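Bread Unit, Session 4: The Slice, the Bowl and the Crumb
Notes by Mhairi Pollock for the Stikholm evening course in home baking and kitchen skills

Welcome back! Last time we got as far as cooling, and a few of you asked why we spend a whole evening on bread that has already been baked. Well, a loaf has a second life once it is sliced, and I think it is the most enjoyable part of the unit. Breadcrumbs, bread sauce, pudding, croutons, soaked bread for meatballs – all of it starts with one slice on a table and a bowl next to it.

Bring your own loaf if you baked one in session 3. If yours didn't rise, bring it anyway, dense bread makes lovely crumb. There will be plain white sandwich loaves for everybody else.

Reading a slice

Before you tear anything, look at it. Lay the slice flat and check the crust first. A thin crust that goes from orange to brown over a very short distance usually means a tin loaf with milk or a little fat in the dough. A thick, hard crust means a hotter oven and probably steam. Then look at the inside. Small, even holes tell you the dough was knocked back well and shaped tightly. Large holes near the top crust and a tight band at the bottom mean it went into the oven too early or too late, and we'll argue about which!

Press the middle with one finger and let go. Fresh bread springs back. Bread a day old springs back slowly, and at two days it keeps the dent. For crumb you want the dent. For sandwiches you don't, obviously.

Colour matters too. A pale yellow crumb may come from egg, butter or the flour itself, so don't guess the recipe from colour alone. I had a whole class convinced once that a loaf was full of eggs and it was the flour all along.

Setting out

Keep it simple. One slice in front of you, the rest of the bread further back, the bowl to one side. I like stainless steel bowls for this work: they are light, they don't hold smells, and you can see every crumb you've missed. A wide rim helps if you need to steady the bowl with one hand. Start with an empty bowl and a clear patch of table, and wipe down any join in the tabletop when you finish, as crumbs love a join.
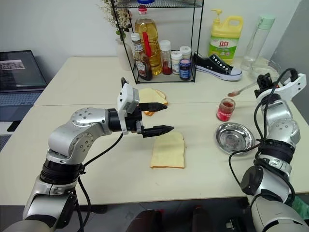
Left-handers, swap the bowl over. It sounds like a tiny thing but the whole evening goes better when you aren't reaching across yourself.

Tearing by hand

Hold the slice loosely and pull the crust away first in one long strip if you can. Save the crusts separately. They dry faster than the middle and colour faster in the oven, and if you mix the two you get burnt bits in pale crumb.

Tear the middle into pieces the size of a hazelnut. Don't squash them. Once soft bread has been squeezed it turns back into something like dough and will not crumble however long you rub it. If this happens (it will, to at least half the room) put the lump aside for bread sauce and take another slice.

Then rub the pieces between your fingertips, hands low in the bowl, the same movement as rubbing butter into flour. Lift, rub, drop. You will get uneven crumb, and for most dishes that is better than the fine dust you get from a packet – the bigger bits go crisp and the small ones hold everything together.

Drying

For dry crumb, spread the torn pieces on a tray in a single layer and put them in a low oven for 10 minutes. Turn them and give them the same again. They should feel dry right through and have hardly any colour. Let them cool on the tray before they go in a jar. Warm crumb in a closed jar goes mouldy, and quickly.

Soft crumb doesn't need any of this. Freeze it flat in a bag and break off what you want.

Practical task

Work in pairs. Each pair needs 300 g of crustless bread, weighed after the crusts come off. Please do weigh it afterwards, the difference surprised everybody last December.

Divide it in two. Half stays soft. Half gets dried. When both are ready, compare them by volume in the same measuring jug and write the figures in your notebook. Then fry a spoonful of each in a little butter and taste them side by side. Note which browned first, which soaked up more butter and which you would put on top of a pasta bake. I have a strong opinion on the last one and I'll keep it to myself until you've tasted.

The Lindqvist scales are more reliable than the old dial ones on the back shelf, so use those if they're free.

Things to think about for next time

Why does a stale slice become softer again when you warm it?
What would change if you started with rye?
Would you salt the crumb before drying or afterwards?

Next session is bread pudding, sweet and savoury. Bring an ovenproof dish that holds four portions, a lidded box to take your share home in, and any crusts you've saved. The savoury one uses the crusts, and it's a cracker.

Contact: Mhairi Pollock, Stikholm kitchen courses, room 4 | © Stikholm | Back to top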